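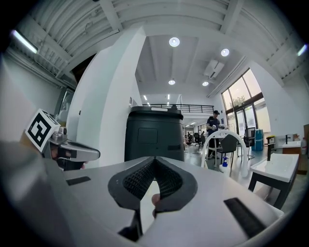 Nantana Ruangrit has spent most of her working life on the question of how a person shows a machine what to do. She started with teach pendants on packaging lines, moved to remote operation of two-armed systems, and now runs the demonstration program at Oltico, where tasks are recorded with hand-held grippers and no robot present. We spoke to her for just under two hours, mostly about the practical differences between those approaches.

Her first point was about terminology. "People use teleoperation to cover everything, and it causes trouble in planning meetings," she said. "If you move the arm by holding it, that is kinesthetic teaching. If you move a leader and a follower copies it, that is teleoperation. If you carry the gripper itself to the object and record where it went, that is a third thing. The errors are different in each case, so the name matters."

Oltico used leader and follower arms until August of last year. The system, known internally as Nuchit, had two leaders on a fixed bench and two followers on the other side of a screen. It worked well for slow tasks. Ruangrit described folding cloth and placing cups as acceptable, and anything involving a twist under load as poor.

"Your wrist is turning a leader that has no jar in it," she said. "You can see the lid, but you can't feel the thread catch. So you over-rotate, or you stop early and go back. Those corrections are in the recording. The policy learns the corrections."

The hand-held grippers put the operator's hand directly behind the jaws. Contact forces travel through the body of the tool to the grip, and although nothing measures them in the current version, the operator responds to them. Ruangrit considers this the main benefit, ahead of cost. She was careful to limit the claim. A trigger linkage has friction of its own, and an operator can squeeze a good deal harder than the target arm's gripper is able to. Part of the training for new operators is learning to hold an object no more firmly than the robot could.

Soft fingertips help with that. "A compliant pad deforms before the object does, and you can see it deform," she said. "If the pad is folding over, you are squeezing too hard. We mark that demonstration down and do it again." The same pads are fitted to the robot, and she would not consider any other arrangement. An early batch of recordings was made with a slightly stiffer compound on the hand tools than on the arm, and the resulting policy dropped thin items it should have held.

Two-handed work adds a further requirement. The position of each gripper has to be known relative to the other as well as to the room. Ruangrit said each hand can drift by a few millimetres over a long recording without much harm to a one-handed task. When one hand is holding a container and the other is putting something in it, the two drifts add up and the demonstration may be useless.

"We look at the relative pose first," she said. "If that is bad I don't care how nice the rest is."

Of the last 895 demonstrations collected before our conversation, 106 were rejected. The largest single cause was tracking loss, usually when an operator brought a gripper close to a blank wall or turned it sharply toward a window. The second was speed. A human arm will cheerfully accelerate past the joint limits of the robot that has to reproduce the motion, and the filter discards any segment the target arm could not follow.

Nattawut Rattanakul, who wrote the filter, joined us for part of the interview. He said reachability is checked after recording and that operators see the result within about 40 seconds. "We tried giving a warning tone during the demonstration," he said. "They slowed down at the tone and nowhere else, and you got a jerk in the velocity profile. A report afterward changes the behaviour more evenly."

He also disagreed, mildly, with his colleague on the retirement of the leader arms. In his view remote control still has a place once a policy is running. When the robot stalls halfway through a task, an operator at a leader station can take over from the actual joint configuration, finish the motion, and hand control back. A hand-held tool can't do that, as it has no knowledge of the state the arm was in.

Ruangrit accepted the point. "For corrections, yes. I would keep one station for corrections. I would not collect a first dataset that way again."

The choice of location came up several times. Bench recordings under constant lighting trained policies that failed when moved to another room, and the group now records in occupied workplaces with daylight, furniture and people going about their jobs. The first such site was a shared workshop in Nosdale. Success rates on the home bench fell slightly after the change, and rates elsewhere rose. Ruangrit declined to give figures for either until the evaluation on the Plornitz arm is complete.

Asked what she looks for in an operator, she said patience with repetition and a willingness to start each attempt from a different position. Experienced operators tend to settle into one approach path and repeat it very precisely. The trajectories look clean, but they cover very little of the workspace.

"I tell them to put the object down somewhere annoying," she said. "Then pick it up properly."

The interview was conducted on March 24, 2018, and has been edited for length.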